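Mudgway Word List

A data card and read-me for the Mudgway collection of local dialect words

Hello, and thank you for opening this file first! The Mudgway Word List is a collection of 3,252 words and sayings used in and near the town of Mudgway, gathered from letters, parish magazines, shop ledgers and a great deal of talking. It covers farm words, weather words, kitchen words, games, insults and a truly wonderful stock of names for mud. If you like knowing what people call the crust at the end of a loaf, you are in the right place.

I'm Ruby-Lee Nepia and I look after the list. I grew up in Drurnorach, up the valley, where half of these words are said differently and the other half are said to be wrong. Both lots are in.

What's in the download

words.csv is the main table, one row per word or saying.
sources.csv lists where each entry came from.
places.csv has the 73 place names used in the notes, with their older spellings.
notes.txt holds the longer stories that wouldn't fit in a table cell. Please read it, it's the best bit.

All four files are plain text in UTF-8. If your spreadsheet turns the accents into rubbish, import the file through the menu instead of double-clicking on it.

The columns in words.csv

id: a number that never changes, even when the word is moved or merged.
headword: the spelling we settled on.
other_spellings: everything else we have seen, split by semicolons.
kind: noun, verb, saying, call (for words shouted at animals) or unsure.
meaning: a short gloss in everyday English.
heard: the place where it was said, matching a row in places.csv.
first_written: the year of the earliest written use we have found, or blank.
still_said: yes, no or only as a joke.
source_id: matches a row in sources.csv.

The "only as a joke" value came in with the second release and I'm very fond of it. Plenty of words stop being used in earnest and then live on for decades in family teasing, and lumping those in with the dead ones felt wrong. "Skellop" is a good case: a skellop was once any badly hung gate, and now it's what you call your brother when he has had a haircut.

How spellings were chosen

Most of these words were never written down by the people who used them, so any spelling is a guess made by somebody with a pen. We go with the form found in the most sources. Where there's a tie, the oldest one wins. Where there is nothing written at all, I spell it the way it sounds to me and put "ear" in the source note, so you know whom to blame.

Double letters are a mess and will stay a mess. The ledgers from Plidmont have "clagget", "claggit" and "clagit" on a single page, all in the same handwriting, all meaning the sticky sort of clay that pulls your boot off. You'll find it under "clagget". A search on the headword column alone will miss the others, so search other_spellings too.

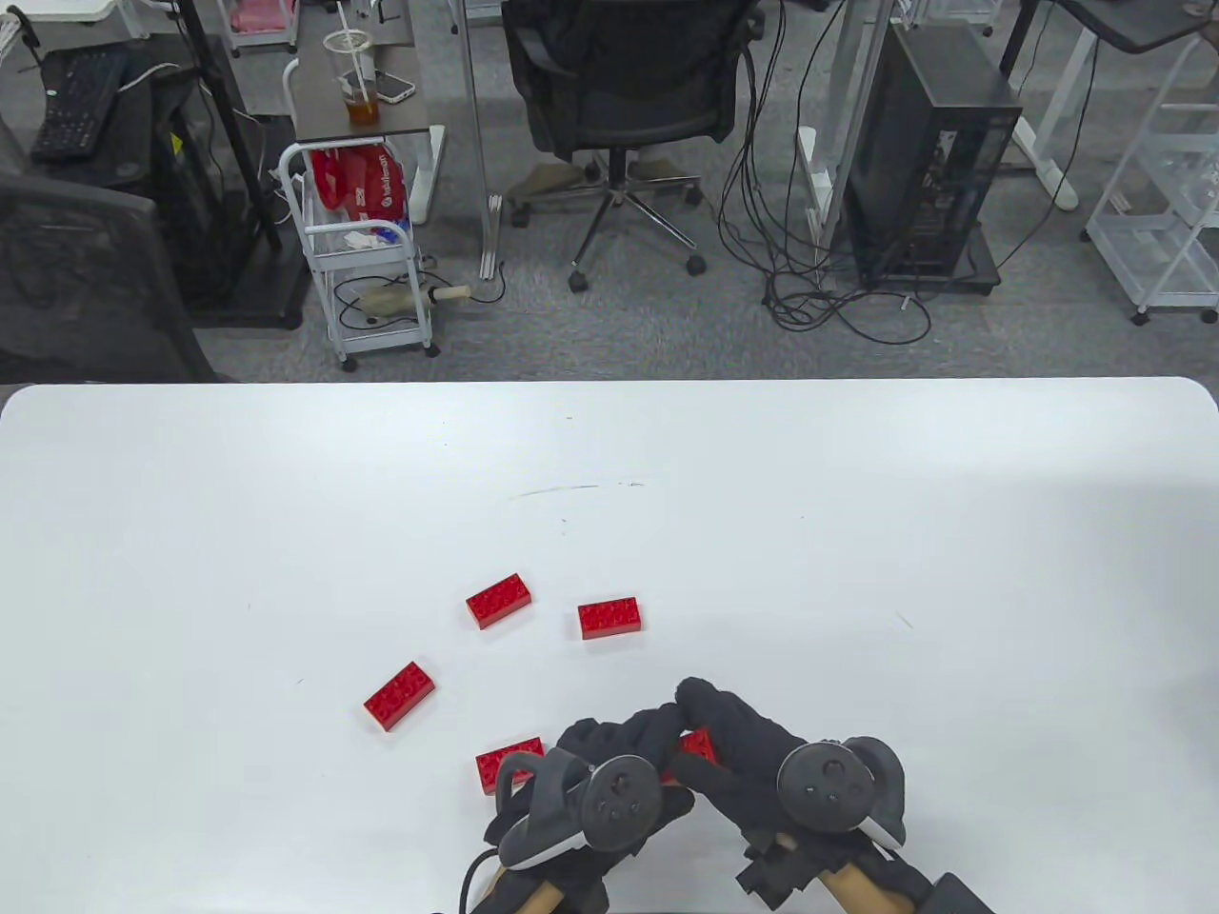
Last changed: 30 Nov 2023 by rnepia

Children's words and building games

The section on play has grown more than any other, and what a joy it has been. Rows tagged "play" in the notes cover tig, marbles, skipping, dens and everything to do with stacking things up and knocking them down. A "thrumble" is a tower built to be knocked over. A "stander" is one you have to leave alone. To "cob" a brick is to take it off somebody else's pile while they're looking the other way, and "cobs back!" is what you shout when you catch them at it. That last one is still heard in the playground at Drurnorach, word for word as it appears in a letter from 1911.

Several of the play words have drifted in meaning between one generation and the next. Older speakers use "nubbin" for the last bit of a candle or a pencil, while children use it for the stud on a toy brick, or for the brick itself if it's a small one. I've given these separate rows with separate ids, and a "see also" in the notes pointing each way.

Things to be careful about

The list leans heavily on farming families, who kept their letters and were happy to lend them. Mill words are thin. Words used by women at work are thinner still, outside the kitchen and the dairy, and I would dearly love more of them.

The first_written column tells you when a word got onto paper, and a word may well be far older than that. Please don't use it to draw a graph of when words were "invented". I have seen that graph and it made me sad.

Some sayings are rude, and a few are unkind about people from Buteo. They're kept as they were said, with "rude" or "unkind" in the notes so that you can filter them out for classroom use. The people of Buteo have sent in their own sayings about Mudgway, which are also included and are, I'm sorry to report, funnier.

Speakers are not named anywhere in the files. Letter writers are named only where the letter had already been printed.

Known problems

Seven rows have a place that doesn't match anything in places.csv. These are field names and I haven't tracked down which parish they belong to.
The "call" entries lose nearly all their sense without the tune. "Coop-coop-coo" on the page looks like nothing much! Recordings are the next big job.
A handful of plant names are glossed with "a weed" because the speaker waved a hand at the hedge and that was all we got.
Sorting by headword puts anything starting with an apostrophe at the top, so 'appen and 'oss come before everything else.

Sending in words

Yes please! Write down the word, what it means to you, where you heard it and whether anyone still says it. A whole sentence with the word in it is worth more than a careful definition, so put down what your gran said the way she said it. Spelling doesn't matter in the least. You can open an issue, send a pull request if that's your sort of thing, or post a card to the library desk in Mudgway, marked Word List.

If you disagree with a meaning, say so. We don't overwrite the old one, we add yours next to it. The entry for "slorry" now has three meanings from three ends of one street (thin gravy, melting snow, and a man who is late for chapel), and I can't imagine choosing between them.

New words are added in batches, with the big release each May. Small fixes go in whenever I spot them.

Using the list

You are free to copy, share and build on the list for any purpose, so long as you credit the Mudgway Word List and pass on the notes that mark rude and unkind entries. Printed letters quoted in notes.txt keep their own terms, given beside each one.

If you make something with it, a quiz, a tea towel, a dissertation, do let me know. Somebody in Plidmont iced "clagget" onto a chocolate cake and sent me a slice through the post, and it arrived in very fair condition.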